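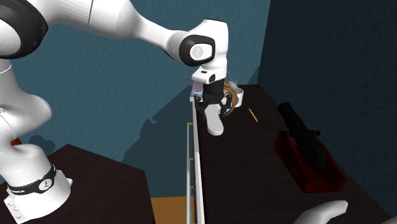 Incidencia 2435 – Plondeck no imprime albaranes
Estado: cerrada (con reservas)
Asignada a: Yavuz Karabulut

9:10. El almacén de Sarıgül avisa de que la impresora de albaranes «hace ruido de pensar» y no saca nada. Prioridad: urgente, como todas.

9:25. La cola tiene más de 1000 trabajos pendientes. Casi todos son el mismo albarán, enviado una y otra vez por alguien con mucha fe en el botón Imprimir.

9:40. Vacío la cola y reinicio el servicio. Sale una página en blanco. Lo anoto como avance.

10:15. Plondeck sigue mandando los documentos a la impresora vieja, retirada en septiembre. El cambio consta como hecho en la incidencia de entonces. La cerré yo, así que no insistiré en el tema.

10:30. Apunto Plondeck a la Wemach nueva. Error 3: «Error desconocido». El manual dedica una línea al error 3 y recomienda consultar el manual.

11:05. Llamo al soporte de Brelov. Tras 30 minutos de flauta andina me preguntan si está encendida. Lo está. Me piden que la apague.

11:50. Era el controlador: la última actualización cambió el tamaño de papel por defecto a Carta. Lo paso a A4 y sale el albarán, torcido pero legible.

12:20. El almacén confirma que imprime. Pide también que lo haga en color – abran otra incidencia, por favor.

Pendiente: bloquear las actualizaciones automáticas del controlador y borrar de una vez la impresora vieja.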